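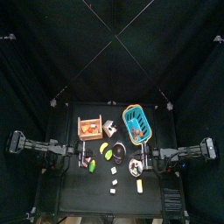
3. Was kostet so ein Platz eigentlich?

Jetzt wird's kaufmännisch! Fast alle setzen beim Budget zuerst die zwei Arme ein und sind dann fertig. Ich hab das bei meinem ersten Antrag im Januar auch so gemacht und durfte prompt nachreichen.

Fangt lieber beim Kleinkram an: Tisch, schwarzer Stoff, Halterungen, Kabel, Spielzeug zum Greifen. Bei unserer letzten Runde kamen da 458 Euro zusammen – ohne Kameras, wohlgemerkt. Die stehen in einer eigenen Zeile, und zwar je Arm, sonst streicht sie euch jemand.

Lieferzeiten: Brotix nennt für Greifer bis zu 22 Wochen, Qureshi 6 (dafür kostet der Versand extra). Fragt beides schriftlich an und legt die Mails ab.
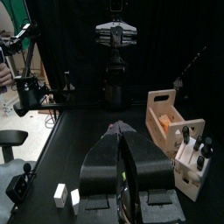 Abb. 2: Blick über die Greiferfinger, rechts Holzkiste und Steckhalter, hinten der zweite Arm

Und bitte die Finger als Verschleißteil einplanen! Ein Ersatzpaar pro Greifer gehört gleich in die Erstbestellung.

Aufgabe bis Montag, 13. September: Stückliste für einen Platz mit zwei Armen, Vorlage liegt im Kursordner. Fragen dazu an Bartosz Kwiatkowski oder einfach an mich, nach der Übung.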